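Waste paper sorting (office)

Waste paper sorting is the separation of used paper and card into grades before it is collected for recycling. In offices, schools and small workshops it is usually done by hand at a table, either as paper is thrown away or in one session at the end of the week. The work is simple and needs little more than a flat surface and a few containers, but the quality of the result affects what the paper can later be made into.

Grades

Most small sites keep to a short list of grades. White paper with little or no printing is the most useful, as it can be pulped and made into new writing paper with less cleaning. Coloured paper, newsprint and magazines are kept apart from it. Card and corrugated board form another grade and are flattened before storage. Anything soiled with food, grease or glue is normally left out, along with paper that has a plastic or wax coating. Paper cups fall into this last group in many areas and are collected separately where a service exists.

Strips, offcuts and crumpled pieces

Narrow strips and offcuts come from trimming, binding and hand cutting. They are accepted by most collectors if they are bagged, though very fine shreddings may be refused. The fibres in a sheet are shortened each time it is cut or pulped, and a load made up mainly of small pieces gives a weaker product than one of whole sheets. 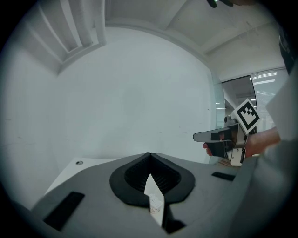

Crumpled paper can be recycled in the same way as flat paper. It takes up more room in the container, and for that reason some sites ask people to leave sheets flat or fold them once. A screwed-up piece may also hide a staple, a sweet wrapper or a tissue – all three are common causes of a rejected bag. Sorters generally open out the larger pieces and leave the smallest as they are. Tissues and paper towels are not recycled with other paper, as their fibres are already short.

Working surface

A plain, pale table is often preferred because dark scraps, clips and bits of tape show up against it. White offcuts are harder to see on such a surface, and some sorters put down a coloured mat for them. Tables are wiped before sorting starts so that the paper stays dry and clean.

Local practice

Methods differ from place to place. At Kindley, a shared office building in Rirnora, tenants sort into five grades, and a bag is weighed and labelled before it leaves the floor. A short guide by Soon-im Bang, Sorting Paper at the Desk, was issued to the building's 51 tenants in May and revised on 26 Sep 2018. The revision moved envelopes with plastic windows out of the white grade and set a limit of 7 kg for each bag.

See also: Paper recycling; Shredding; Corrugated board; Waste hierarchy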